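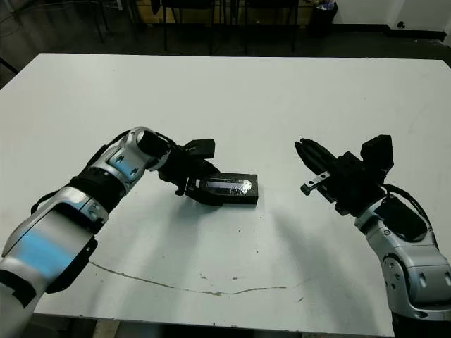
Photo: Ghizlane Ashour

September 16, 2024

The door man from Vinik finally came this morning, and I was so glad to see his truck that I had coffee poured before he was up the driveway. Our garage door has been stuck half open since Thursday (half of Setville must have seen my Christmas boxes by now). 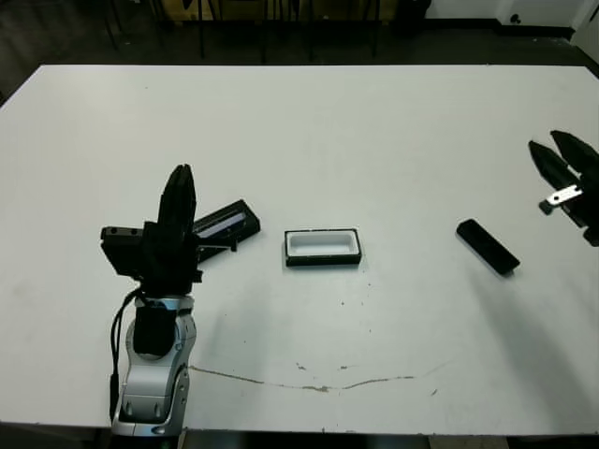

Filed under: Home & Garage

It was the left spring, just as my brother in Salem guessed over the phone. $132 with labor, and he oiled the rollers too – so kind! 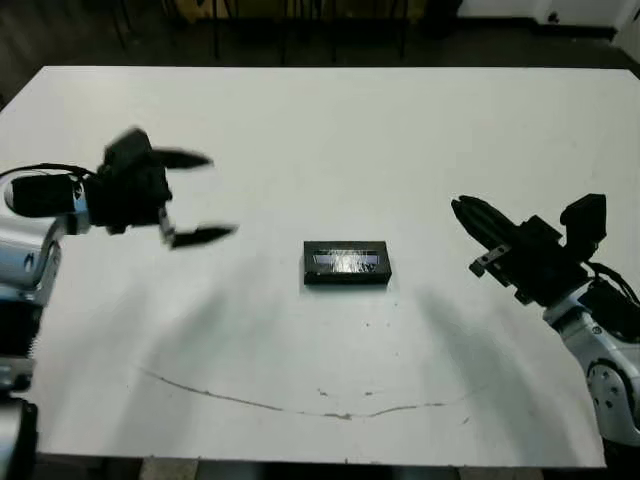
Small black box, white table

He wants to come back in November to look at the bottom seal, and I said yes before he'd finished asking.
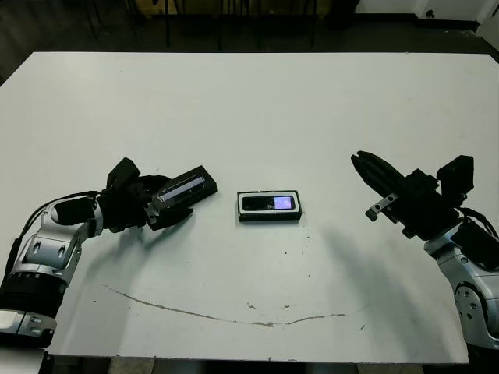 The opener is next on my list, the poor old thing groans so. I'd love a wall control with a little lit screen, pale purple like the one on that small black device, so I could find it in the dark with my arms full of groceries. I'll ask him in November.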